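Über uns

Die Traltov Akademie für Gastgewerbe und Verpflegung

Die Traltov Akademie ist eine staatlich anerkannte Ersatzschule in freier Trägerschaft mit Sitz in Orkusberg. Sie bildet Fachkräfte für Hotellerie, Gemeinschaftsverpflegung und Veranstaltungsgastronomie aus. Derzeit besuchen 362 Schülerinnen und Schüler die Vollzeit- und Teilzeitklassen der Akademie.

Geschichte

Die Schule ging aus den Abendkursen hervor, die der Gastronom Zulkifli Sinaga in den Räumen der ehemaligen Molkerei am Tambunan-Platz anbot. Aus den Kursen entstand zunächst eine einjährige Berufsfachschule, später kam der Bildungsgang Hauswirtschaft und Betriebsorganisation hinzu. Mit dem Erwerb des Nachbargebäudes konnten die Lehrküchen von den Unterrichtsräumen getrennt werden. Das Gebäude trägt bis heute den Namen seines früheren Eigentümers, der Firma Vument, und wird im Schulalltag als »Vument-Haus« bezeichnet.

Ausbildung

Der Unterricht verbindet Warenkunde, Lebensmittelhygiene, Kalkulation und Servicelehre mit praktischen Einheiten in den Lehrküchen. Jede Klasse absolviert pro Schuljahr zwei Betriebspraktika, von denen eines in einer Einrichtung der Gemeinschaftsverpflegung abzuleisten ist. Die Fachpraxis umfasst neben der warmen Küche auch die Zwischenverpflegung: Pausenangebote, Tagungsgebäck und verpackte Kleinigkeiten gehören ebenso zum Lehrplan wie das mehrgängige Menü. Besonderes Gewicht liegt auf der Kennzeichnung von Allergenen und auf der Portionsplanung für wechselnde Gästezahlen.
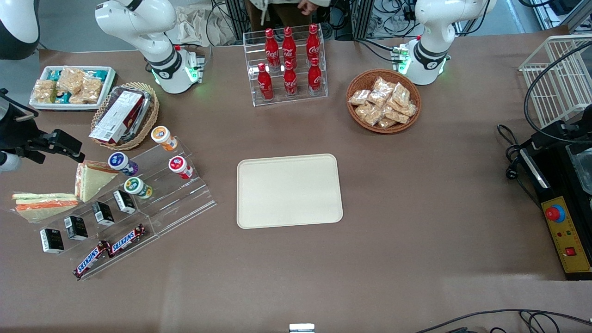
Leitung und Kollegium

Schulleiterin ist Mawar Menon. Sie verantwortet die pädagogische Ausrichtung und vertritt die Akademie gegenüber der Schulaufsicht. Die Leitung der Fachpraxis liegt bei Kayode Shehu, Küchenmeister und Mitglied mehrerer Prüfungsausschüsse. Für Aufnahme, Praktikumsvermittlung und Beratung ist Ningsih Goh zuständig. Die Lehrkräfte verfügen durchweg über mehrjährige Berufserfahrung in Küche, Service oder Betriebsleitung.

Bibliothek

Die Fachbibliothek im Erdgeschoss des Vument-Hauses umfasst 3.389 Bände, darunter eine Sammlung historischer Speisekarten aus der Region. Sie steht nach Anmeldung auch ehemaligen Schülerinnen und Schülern offen – die Ausleihe ist für diesen Personenkreis auf zwei Titel begrenzt.

Aufnahme

Voraussetzung für die Aufnahme ist der Hauptschulabschluss oder ein gleichwertiger Bildungsstand. Bewerbungen für das folgende Schuljahr werden bis Ende Dezember entgegengenommen. Dem Antrag sind ein Lebenslauf und das letzte Zeugnis beizufügen.

Stand: 10.11.21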